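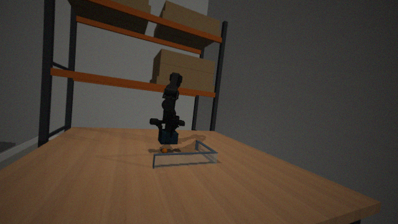

Black robot arm on a wooden table. Computer render.

I've been running Flasero on my phone since December, and a few of you asked for a proper write-up after I mentioned it in the comments on the Ploveck traffic stop story. So, okay, full review!

If you haven't run into it, Flasero is an app for recording encounters with police. You tap a big button (or say a phrase you picked yourself), it starts filming, and the video goes up to a server while you're still recording. If your phone gets taken or dropped or stepped on, the part that uploaded is safe. It also texts your location to two contacts. That's pretty much the whole idea and I love that they kept it that small.

I paid $88 for a year. There's a free version but it only saves to your phone, and you can do that with the regular camera, so I wouldn't bother with it except to see if you like the buttons. The paid plan gives you 1,000 minutes of storage. I've used hardly any of mine.

Setup was easy except for the voice phrase. I wanted something I could say with both hands on the wheel and not sound weird, and I went with "let me turn this down," like I'm talking about the radio. It picks that up great in the kitchen. In the car with the heater going it misses it a lot, and when the phone is in my coat pocket you can forget it. I ended up getting a cheap vent mount and that fixed most of it. Say the phrase a bunch of times in your own car before you count on it.

I've used it for real once. I got pulled over coming out of Faridholm at night for a brake light, the officer was perfectly polite, I got a warning and went home. Kind of a boring test, sorry! But I was nervous the way I always am, and having the thing already going meant I wasn't reaching around for my phone, and reaching around is the last thing I want to be doing with a flashlight in my window. The sound came out really clear, his voice and mine. The picture was mostly my own ceiling and a bright blob. My sister Wendy got the text right away, called me over and over, and the ringing is all over the recording. Tell your contacts to text back and not call - I should have thought of that.

Stuff that bugs me:

The upload needs a decent signal. Out on the county road it just sat there saying "waiting" and only sent everything once I was back near town. The company does say this on the help page, but it's way down at the bottom and I think it belongs on the front screen.

Deleting things is a pain. I had a bunch of test clips of me talking to a dashboard and you have to remove them one at a time, with a confirm box every single time. I get why they don't want it to be easy, but come on, let me check some boxes.

There's a "rights card" screen that's supposed to show you what to say in your state. Mine was so general I could've written it. I'd look up the rules where you live, and recording laws too if you're going to catch other people's conversations, from a legal aid group or a lawyer and not from an app.

Battery is fine. It gets my phone warm on long recordings but nothing crazy.

Customer service was better than I expected. I wrote in about the heater problem and a guy named Uwe Voß answered the same afternoon, asked what phone I had and told me to turn off the noise filter in settings. It helped a little. He also said the bulk delete thing is on their list, so we'll see.

I'm giving it four stars. I'll renew if they sort out the delete screen, and probably even if they don't. My brother-in-law uses Mészáros, the dash cam with the cabin lens, and swears by it, and he's letting me borrow it for a while, so I'll put up a comparison once I've driven with both.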